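Section 6: Running the computer disassembly cell on a visitor day

This section covers the tower cell at the Jedville workshop when guests are present. For normal running, see Section 4. For the guest route through the building, see the sheet kept at reception. Revised 21 July 2023. Questions about the cell go to Wycliffe Nyamweya; questions about groups and bookings go to Sânziana Neagu.

6.1 Before the first group

1. Switch on the cell at the wall and wait for both arms to finish starting up. Do not release the stop button until the start-up messages have cleared.

2. Fetch a tower from the Nidard shelf. Use only towers with a green Yusof tag on the outside of the bag. Untagged towers have not been checked for loose screws or damaged cables.

3. Take off the side panel and put it on the shelf under the bench. The arms do not remove panels in this demonstration.

4. Lay the tower on its side on the slatted table with the open side facing up. Place it to the right of the grey fixture plate and push it gently until it stops moving.

5. Look inside for cables lying across the drive bays. Tuck them clear by hand. 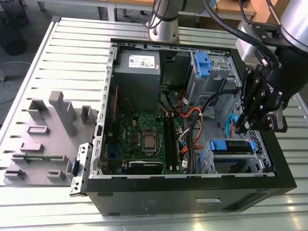
Figure 6-1. Tower on its side next to the fixture plate, gripper over the drive area.

6. Load program 148 from the demonstration folder. Program 349 looks similar in the list but runs at full working speed and must not be used with guests in the room.

7. Set the speed to 40 per cent. Check the number again after loading, as the program sometimes brings back the last saved speed.

8. Run the program once without guests. If the gripper touches the case on the way in, stop, move the tower back against its stop and run it again. After two failed runs, change the tower.

CAUTION: Unplug the tower from the mains and leave it unplugged overnight before it goes on the table. Never open the power supply.

6.2 During the demonstration

1. Bring the group in through the side door and ask them to stand behind the yellow line. The line is 585 mm further back than the one used by staff. Both are marked on the floor.

2. Explain the stop button and say who will press it. One member of staff stays within reach of it for the whole session and does not answer questions.

3. Start the program. Talk while the arm travels and keep quiet while it is gripping, so that the operator can hear the fingers close.

4. Let the group ask questions only when the arm is back at its rest position.

NOTE: School groups often ask to hold the hand control. They may hold it with the program ended and the stop button pressed in. They may not hold it at any other time.

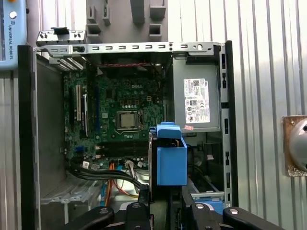

The wrist view goes up on the large screen through the Trustov viewer, which has to be opened before the group comes in. It takes a while to connect, and a guest's first sight of it should not be a password box. Set the viewer to full screen and turn off the text overlay. When the blue drive carrier is between the two black fingers, as it is in this view, point it out on the screen; people at the back have little chance of seeing it past the arm. The DELL lettering on the motherboard gives them something easy to find first, and you can direct them from there. Leave the viewer running between groups. If it freezes, close it and carry on without it. Do not restart it with the arm moving.

6.3 Between groups

1. Return the arm to rest and press the stop button in.

2. Put any removed parts back by hand. Check that the carrier clicks home on both sides.

3. Wipe the bench rail. Pick up any screws from the floor on the guest side.

4. Write the group name and any stops in the log. A stop with no fault still goes in the log.

6.4 Closing down

Save nothing when the program asks. Return the tower to its bag with the side panel and send it back to the Nidard shelf. Towers that have done a full visitor day get a new check in January with the rest of the stock, or sooner if a clip has started to slip.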